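This site uses cookies to remember your preferences and to count visits. By continuing to browse you accept our cookie policy. Accept | Settings

FOR IMMEDIATE RELEASE

Dradach opens spring round of its pass-it-on program for zippered cases and bags

SKETBERG, April 13, 2019 - Dradach, the household reuse company based in Sketberg, today opened the spring round of Rumby, its program for used cosmetic cases, lunch bags, pencil cases and other small bags that close with a zipper. Households in the Sketberg area can hand in items at the Dradach counter on Murthy Street until the end of May.

Rumby takes in small bags that people no longer use, checks them, cleans them and passes them on to families, school offices and shelters that have asked for them. The program started with a single shelf at the back of the Dradach shop. In the last round it handled 818 items, and 6 local groups have signed up to receive bags from the spring round.

The company set up the program after seeing how often small bags came in with other donations. Many arrived inside a larger basket or under a pile of clothing and were put aside until someone had time to look at them. Under Rumby they are pulled out first and checked on their own table, one at a time, with the zipper worked along its full track before anything else is done.
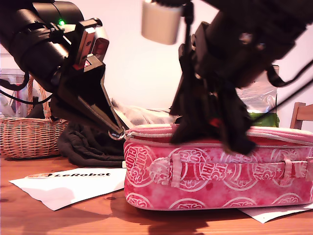 Vignesh Devadiga
Program Manager, Rumby

"The zipper is where we start. A case can have a faded print or a mark on the lid and still be useful for years. If the zipper doesn't close, it goes to the repair box and we look at it again later. People tend to hand in gift cases, the kind that came with soap or hand cream in them. They are well made and they get used once. The Soap & Glory ones are a good size for a school bag, and a strap across the front makes a case easier to pick up.

"We ask people to empty everything out before they come in. We still find hair ties, coins and receipts in the corners. Coins go in an envelope with the donor's slip number on it, and we keep it at the counter until the end of the round."

How items are checked

Each bag is placed on a sheet of plain or scrap paper on the checking table. The paper catches crumbs and powder, and it is changed when it gets dirty. The person checking opens the bag completely, looks at the lining and the seams, and closes it again. The pull must stay attached and the teeth must meet all the way to the corner. Straps and handles are tugged at both ends where they are stitched down.

Bags that pass are wiped inside and out with a damp cloth and mild soap. Padded bags are left open overnight before they are packed. Fabric bags without padding may be machine washed if the label allows it.

Bags that don't pass are sorted into two groups. Those with a loose pull or a short run of open stitching go for repair. Those with torn linings, missing teeth or a strong smell are taken apart, and the usable pulls and straps are kept for other repairs. Of the bags in the last round, 3 in every 10 needed some repair before they could be passed on.

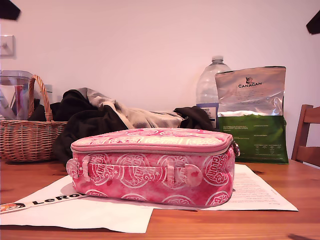 Baskets, bottles and clothing are not part of the Rumby round, although many households bring them along on the same trip. Clothing should be folded into a separate bag and handed in at the main Dradach entrance. Baskets are accepted there too if the handle is sound. Drink bottles can't be accepted in any condition.

Senthil Joseph, who runs the Dradach shop, said the counter would stay open later than usual for the whole of the spring round.

"Last time we had a line at closing and had to ask some people to come back, which we didn't like doing," Joseph said. "We've moved the checking table closer to the counter so that one person can take items in while another one checks. If a bag is clearly past use we will say so on the spot, and you can take it home or leave it with us for parts."

What can be handed in

Cosmetic and wash bags, lunch bags and soft cooler bags, pencil cases, sewing cases and small travel pouches are all welcome. Items should be empty and dry, and no longer than a person's forearm. Name tags and luggage labels should be removed. Hard-shell cases and anything with wheels should go to the main entrance.

Groups that want to receive bags can fill out a request form at the counter. The form asks for the type of bag, the number needed and a contact name. Requests are filled in the order they come in. Schools are asked to send one form for the whole school - separate forms from different classrooms caused some double deliveries last time.

Dradach expects to take in nearly 839 items by the close of the round, based on slips already reserved by local offices and apartment buildings. Offices that would like a collection box in their lobby can ask for one at the counter. Boxes are emptied once a week.

There is no charge for handing in or receiving items.

About Dradach

Dradach collects, sorts and resells used household goods in Sketberg and nearby towns. It runs a shop, a repair bench and the Rumby program from its building on Murthy Street.

Press contact: Vignesh Devadiga, Program Manager, Rumby, at the Dradach office, Murthy Street, Sketberg.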